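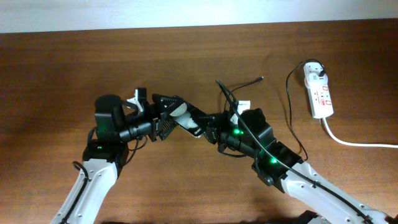
Unit 8: When the bench gets new hands

Okay, settle in, this is the handout for the automation unit. I've kept it loose because I'd like you to argue with it in tutorial. (Bring the Jidport reading too, please!)

Our case is Tovar, a small firm that checks and repacks returned phones and their accessories. I spent most of September hanging around the place, and what got me was how little of the talk was about robots. It was about who sits where, who gets asked things, and who goes home with a sore neck.

The old job

Before the change, one person took a phone out of its tray, held it up, looked it over, checked it had power, and put it down again. The site handled 2,330 returns a month. Noemí Chávez did that for years and could tell you a dodgy handset from the way it sat in her palm. She was proud of that, and fair enough!

The new job

The arms now do the holding. A handset gets gripped by its sides and kept upright so the screen can be read,
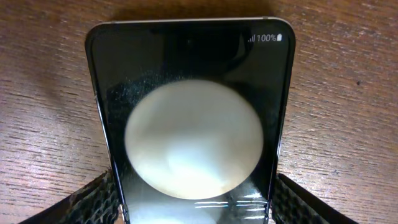 and the person at the bench decides what happens next: pass it, send it back, or pull it out for a closer look. Sounds easier, right? Noemí reckons her wrists are happier and her head is more tired. She used to drift off a bit between phones, and that little rest has gone.

Then there's Borislav Kelmendi, who came across from packing and learned to set the grip and clear faults. His pay went up one grade. Noemí's stayed put, although she's the one he asks when a phone looks odd. I'd love us to spend a good chunk of the tutorial on that, as it's where I get grumpy.

Terms to know

Task shift: the job title stays and the work inside it moves.
Tacit skill: what Noemí knows and the written procedure doesn't.
Monitoring load: the effort of watching a machine and being ready to step in.

For tutorial

Write me 300 words on how you'd redo the pay grades at Tovar, and say who you'd talk to first. Tín Trịnh is taking the afternoon group, so send yours to him if that's you.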